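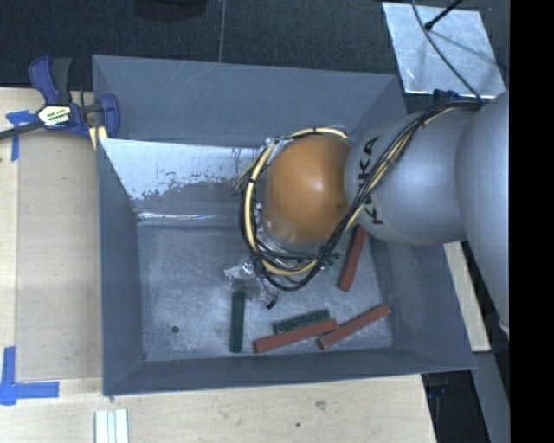
Figura 3.1. Barras rojas y verdes en el fondo de una cubeta metálica de paredes inclinadas.

Capítulo 3
Piezas a granel: recipientes, fondo y orden

En el capítulo anterior se trató el almacenamiento en estantería, donde cada artículo ocupa un lugar fijo y se presenta siempre por la misma cara. Buena parte del material de un taller no se guarda así. Tornillos, tacos, perfiles cortos y barras se echan en un recipiente abierto y quedan como caen. A esta forma de guardar la llamamos almacenamiento a granel, y a ella se dedica este capítulo.

Las barras de la figura 3.1 tienen forma sencilla y solo dos colores. Aun así, no comparten orientación: una de las rojas queda en diagonal muy marcada junto a la pared derecha, y otra, cerca de la pared delantera, apenas se inclina. Quien tenga que sacarlas debe decidir por dónde sujetar cada una y cuál conviene retirar primero.

La forma del recipiente influye en esa decisión. Una pared vertical deja rincones en los que una pieza larga puede quedar pegada al lateral. Una pared inclinada lleva el material hacia el centro - aunque reduce la superficie útil del fondo - y deja más espacio libre en la parte alta. El fondo plano permite que las piezas se apoyen sobre una cara, pero se raya con el uso y conviene revisarlo.

Ada Parisi estudió este problema en el almacén de Pastach, una empresa de herrajes con 2.280 referencias en catálogo. De ellas, 101 se guardaban a granel, en cubetas que admitían hasta 19 kilos. Su recomendación fue separar las piezas por longitud antes que por color, y reservar las cubetas más anchas para las barras. El caso se desarrolla en el apartado 3.4.

Al terminar el capítulo, el alumno deberá ser capaz de:

- distinguir entre almacenamiento ordenado, semiordenado y a granel;
- elegir un recipiente según la longitud y el peso de las piezas;
- establecer un orden de retirada cuando unas piezas descansan sobre otras;
- redactar una ficha de revisión de cubetas.

Términos nuevos: granel, cubeta, ángulo de pared, fondo útil, orden de retirada.

3.1 El recipiente abierto

Llamamos recipiente abierto al que carece de tapa y se carga y descarga por arriba. Sus medidas se dan siempre en el mismo orden: largo, ancho y profundidad, tomados por el interior. En los de paredes inclinadas hay que anotar dos largos y dos anchos, los de la boca y los del fondo.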